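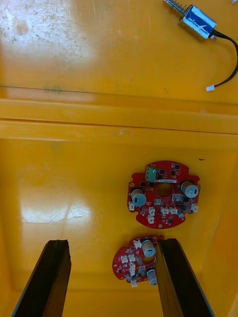
Jan 1, 2023

The budget for the sorting cell has to be with Prapai Onsri by the end of the month, so I spent part of the holiday turning my notes into something that can be signed. The job is parts handling at Waltanham: solenoids and round circuit boards, picked out of a bin by a two-finger gripper with a small camera mounted close to it.

The arm is the easy line. We have a quote from Tikkanen and one from Fornard, and they differ by less than the cost of the cabling. Tikkanen includes the controller and a spare teach pendant. Fornard charges for the pendant but has a shorter lead time, 9 weeks from order. Both want payment before dispatch, so finance needs to see the whole sum in one quarter.

What I got wrong in the November draft was the gripper. I had put in one set of fingers and no spares. Flat fingers are fine for the body of a solenoid, which has a rectangular metal frame to close on. A board is a different matter. It is thin, the rim is notched, and there are capacitors and connectors standing up where you would like to put the finger. I have now allowed for two types of finger and a spare set of each, at 49 a pair. Machining our own at Wondley would be cheaper on paper, but their shop is booked well into spring.
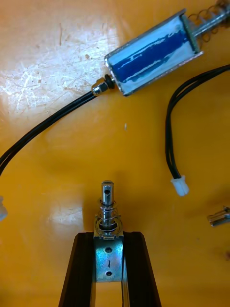 The second item I had left out is leads. Every solenoid comes with a pair of wires and a small white connector on the end, and they lie wherever they like. A lead can catch on its neighbour or drag across a board. I have added a line for integration time to deal with this, and it is the largest single change in the new version. If it has to be cut, I would sooner cut the second camera.

Lighting is next. Glossy yellow plastic throws back a good deal of glare, and a scratched surface makes it worse. A matt liner and a diffuser should come in well under the 2,000 I have set aside for vision sundries. I would try both before anybody prices a better sensor.

Still open:

- guarding, pending the site risk assessment
- whether the service contract starts at delivery or at acceptance
- who pays for the air line, if we go pneumatic
- a second bin, so that one can be filled while the other is being picked

I will post the revised sheet once Fornard confirm their delivery charge.

Filed under: Automation, Purchasing
2 comments | 9 shares
Contact | © 2023 | Back to top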